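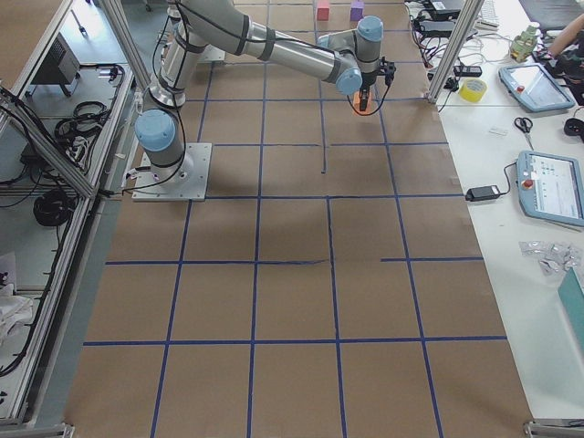 The Boring Examples Are the Good Ones

I have come to love tape. Dark blue tape on brown paper, to be exact, because that is what I look at most of the working day, and because I think it has taught me more about machine learning than the last 16 papers I printed out and carried home in my bag.

My argument is a simple one. People who want robots to learn from examples spend too much of their excitement on the learning and too little on the examples. We talk about the model as if it were the athlete and the data as if it were the shoes. Having spent a good part of this year moving colored blocks from one square to another, I'd like to make a case for the gathering itself as a craft, one that deserves clever people, decent chairs and a place in the project plan above the line marked "miscellaneous."

Some background. At Jemcombe we have been collecting demonstrations for a project called Lurnura. A person guides the arm through a small job (pick this up, put it over there, let go) and everything is recorded: where the joints were, what the fixed camera saw, when the gripper opened and closed. That is one example. Then you do it again. The learning system gets the whole pile and is asked to work out what we were up to.

Notice that we never tell it. We don't write down "the job is to put the orange one in the next cell." We show it, and then show it again, and hope that what all of the examples share is the thing we meant. And that is where the trouble and the fun both live, because examples share a lot of things we didn't mean.

Our first batch had 146 of them. I was proud of that batch! Oanh Lại and I did it over a couple of long afternoons and we got fast, really fast, almost like dancing. Clotilde Langlois, who was training the first model, ran it and came back to the bench with a puzzled face. The arm went to the right place beautifully as long as the block started where we liked to put it. Move the block a hand's width toward the far end and the arm would head for the old spot anyway, close its fingers on air, and carry the air very carefully to the goal.

We had taught it our habits. Two people in a hurry will set a block down in the same comfortable place every time, square to the edge, within easy reach. We had recorded the same example over and over with tiny variations and called it a data set.

So we got the grid. I want to defend the grid, because visitors tend to look at it and assume that it's for the robot. The grid is for us. It's a way of making a person put the block somewhere they wouldn't have picked. Before each run you draw a cell, you place the block in that cell, and you don't get to argue that the cell is awkward or that the arm has to stretch for it. The awkward ones are the ones you were skipping.

A purist would tell you that the grid brings in a habit of its own, and the purist would be right. Put every block in the middle of its cell and you've made a new comfortable place, only more of them. Tuấn Võ pointed this out on a Wednesday, with some glee, when I thought the matter was settled. Now we place the block anywhere in the cell and turn it however it lands. It looks sloppy. The model from that batch was the first one I would have shown to my mother.

There is also the matter of the tape itself. Our lines aren't perfect. There's a gap in one row, and one of the long strips just stops partway down a cell, and the paper has creases and wrinkles in it. I used to want to redo the whole floor. I've changed my mind, and I'll go further: I think a collection space that looks too perfect should worry you. A system that has only ever seen flawless lines on flat paper may come to lean on flawless lines and flat paper, and the world isn't going to supply them. I don't say you should rip your tape on purpose. I say that if it's a little crooked, leave it, write down that you left it, and get on with the next run.

Writing it down brings me to my favorite part, which I realize makes me hard to talk to at parties. Every example we keep has a note. Most are two or three words. "Slow grab." "Bumped purple." "Cable swung." For a while we threw away anything that wasn't a clean run, and the folder looked wonderful. Then Princess Malabanan joined us and asked what the model was supposed to do after it bumped something, given that it had never once seen anything get bumped. I didn't have an answer. We had built a library of lessons in which the teacher never makes a mistake, and then we were disappointed in a student who froze at the first one.

We keep the fumbles now. If the block slips and the person recovers, the recovery is the example. I would trade 9 perfect runs for one good recovery, and I've said so in meetings. We still toss the runs where somebody simply gave up or forgot to start the recording, of course. A fumble teaches something only if there's a way back out of it.

I know the arguments against all this. The strongest is that it doesn't scale, and that person-guided examples are slow, costly and dull, while simulation gives you as many as you like before lunch. I like simulation. We use it too. But a simulated cable hangs exactly as its author decided a cable should hang, and ours loops around the wrist and goes where it wants. A simulated block has a known weight and a known grip. I have met the real blocks. Every gap between the clean version and the messy one has to be found by someone standing next to a table, and the finding is quick if you're paying attention and nearly impossible if you aren't.

The second argument is that more data washes out bad data. Give the system enough and the quirks average away. Sometimes they do! Random quirks do. What doesn't wash out is a quirk that everyone on the team shares, and teams share more than they think. All of us at Jemcombe are right-handed except Tùng Đồng, and until he took a shift at the controls I had no idea that our approach to the block always curved in from the same side. His runs looked strange on the screen. They were perfectly good runs. They were the first ones in the folder that disagreed with mine, and the model got noticeably less stubborn once it had them.

If I could change one thing about how this field works, it would be who does this job and how long they get to do it. The usual plan is to hand collection to whoever arrived most recently and rotate them off once they get good. By then they know which cells make the elbow swing wide, and how long to wait over a block before closing, and that a tired operator starts grabbing from above no matter what. None of it is in the log. It goes out the door with them to a more respectable desk. I'd keep them, pay them properly for it, and put their names on the paper, high up.

I'd also make the modelers do it. A day is plenty. Clotilde did a full shift in April and came away with a list of more than 16 things she wanted recorded that we hadn't been recording, starting with how long the person hesitated. Hesitation had never crossed my mind. To her it was obvious right away, with the pendant in her hands and the gripper hanging over the wrong cell, that the pause was information. The person was making a choice there, and we'd been trimming it off to save space.

A friend who works on a picking line at Hamel asked me recently if I didn't get bored. Some days, sure. By late afternoon every cell looks like the one before it, and the table beside the paper has filled up with scissors, cables, adapters and a roll of tape, and I start to lose the thread. That's when I stop for the day, since a bored person makes boring data of the bad kind. But I go home thinking about corners. We're thin on corners at the moment, especially the far ones, and tomorrow Oanh and I are going to do nothing else.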